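4.3 The open-day demonstration

The bin-picking cell was shown to outside visitors during the open day at the Sheehan building in July. We report it separately from the lab trials in 4.2, for two reasons. The conditions were different (people walking past, lights we did not control, questions in the middle of a run), and the settings were frozen the evening before and not touched again. So no tuning between runs. Whatever went wrong stayed in.

Setup as in Section 3. Same arm, same bin, same grasp planner (Lumum, the version described in 3.2). The only change was the safety perimeter, moved back to leave room for a standing group. Visitors came in groups of at most 15, and each group got one talk and one demonstration. The talk was given by Sigita Priedītis, who also held the stop button. The operator sat behind the cell and did not speak unless asked.

Each demonstration had 4 parts: a start from the home pose, a few picks with the bars already in the bin, a re-scatter by hand, and then picks again with whatever layout the visitors had made. The last part was the point of the whole thing. In the lab we place the bars ourselves and it is hard not to place them kindly. Visitors do not do this. They push bars into corners, lean them on the walls, stack them. One group spent most of its time trying to find a layout the planner would refuse, and found it quite quickly — a bar standing nearly upright in the corner.

A session was planned at 45 minutes including questions. Most ran over. Logging was on for the full day and gave around 280 pick attempts, counting aborted ones. We do not give a success rate from this set. The layouts were not recorded before each attempt, the visitors re-scattered at different times, and in two sessions the operator restarted the planner without marking it in the log. Any single number would hide to much. What follows is qualitative.

Three things were seen often enough to be worth noting.

Bars along a wall. Most of the refusals we looked at by hand were of this kind. The planner finds a grasp, checks the approach against the bin model, and throws it out. When it does accept one the approach is steep and slow. Visitors noticed the slowness before we mentioned it, and several asked if the robot was "thinking." Fair question. Most of the pause is the collision check.

Cable routing. The cables and the hose run outside the arm and hang in a loop at the wrist (Figure 6). The collision model treats the loop as a fixed capsule, sized by hand in the Pleltance tests. It is too large for most poses and possibly too small for a few. For picks near the walls the capsule, not the gripper, was what ruled out the approach in many cases. We had not seen how much this mattered until the visitor layouts pushed the picks outward.
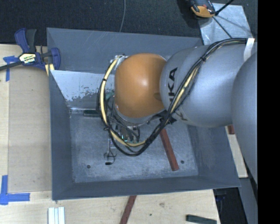 Figure 6. Bin-picking cell with the arm reaching into the metal bin. One reddish-brown and one dark green bar inside; cable and hose loop at the orange wrist joint.

Worn surfaces. The bin floor is scratched and cloudy in places, and the slanted panel at the back is bright on its upper part with a flaking edge. Depth readings over the panel were patchy all day. We left it as is, the Garov bin used for the first trials had been repainted and gave cleaner depth, but that is not the bin the method has to work in.

Questions from visitors were written down by the operator when time allowed, so the record is partial. The most common was what happens when the arm drops a bar. Second was cost. A few visitors with shop-floor experience asked about changing to other parts, and how long teh setup takes for a new shape. We have no good answer yet — see 5.2.

For the next demonstration we would log the layout before every attempt, mark restarts automaticaly, and replace the fixed capsule with one that follows wrist rotation. The last is already under way.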